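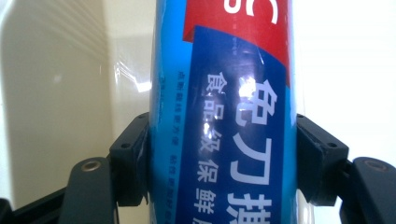 Wie lagert man Rollenware in der Küche am besten?

Trocken, nicht neben dem Herd und so, dass man jede Rolle einzeln herausnehmen kann. Ob sie dabei steht oder liegt, ist den meisten Rollen gleichgültig.

Hiu-tung Chang sieht das strenger. Sie richtet für die Firma Plirar Küchen ein und hat eine Meinung zu fast allem, was in eine Schublade passt. Ich hatte vor dem Gespräch Zweifel, ob sich über Rollen überhaupt eine Stunde lang reden lässt. Es wurden 70 Minuten, und ein Teil der Zweifel ist geblieben.

»Rollen gehören hingestellt«, sagt sie. »Liegend rollen sie nach hinten, und dann kauft man die nächste.« Das mag stimmen. In meiner Küche liegen sie seit Jahren, und ich finde sie trotzdem. Chang lässt das nicht gelten. Ich hätte vermutlich nur wenige.

Die Rolle, um die es zunächst geht, steckt noch in ihrer glänzenden Klarsichthülle, das Etikett ist blau, rot und weiß. Groß darauf stehen chinesische Zeichen, darunter 免 und 刀, das eine für »entfällt« oder »ohne«, das andere für »Messer«. Ich frage, was man von solchen Aufschriften zu halten hat. »Erst einmal wenig«, sagt Chang. »Aufmachen, benutzen, dann urteilen.« Von Verpackungen, die Arbeit ersparen wollen, habe sie genug gesehen. Manche hielten sich daran.

Weniger einig sind wir uns beim Umfüllen. Plirar verkauft einen Einsatz für Schubladen ab 60 Zentimeter Breite, in dem jede Rolle ein eigenes Fach bekommt. Er kostet 36 Euro. Das ist viel Geld für Trennwände, und ich sage das auch. Chang widerspricht nur halb. »Wer einen passenden Karton hat, nimmt den Karton. Der Einsatz sieht besser aus und lässt sich abwischen.« Ob man dafür 36 Euro ausgeben muss, will sie nicht entscheiden. Ihr Kollege Ilir Obradović, der kurz dazukommt, hält die Frage für erledigt: Er benutzt zu Hause einen Schuhkarton.

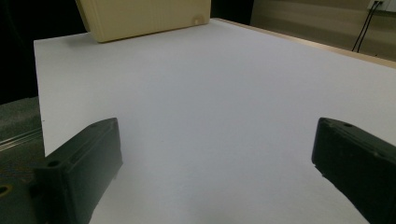
Wie viel Arbeitsfläche braucht man zum Einräumen?

So viel, dass der Inhalt einer Schublade nebeneinander Platz hat. Reicht die Fläche dafür nicht, räumt man in zwei Durchgängen.

Chang arbeitet gern auf einer matten weißen Platte. »Auf Weiß sehe ich die Krümel«, sagt sie. Ich wende ein, dass man sie dann auch ständig wegwischen muss. »Das sollen Sie ja.« Glänzende Oberflächen mag sie nicht, weil sie beim Sortieren blenden. Ich habe das zu Hause probiert und konnte keinen Unterschied feststellen, allerdings bei schlechtem Licht.

Dann die Frage, die mich eigentlich hergeführt hat: Wie lange hält so eine Ordnung? Im Prospekt steht etwas von »dauerhaft«. Chang verzieht das Gesicht. »Bis zu 4 Monate, wenn mehrere Leute dieselbe Küche benutzen. Danach liegt wieder alles quer.« Den Prospekt habe sie nicht geschrieben.

Im Februar hat sie ihre eigene Schublade neu eingeräumt. Ich frage, ob ich die sehen dürfe. »Lieber nächste Woche«, sagt sie.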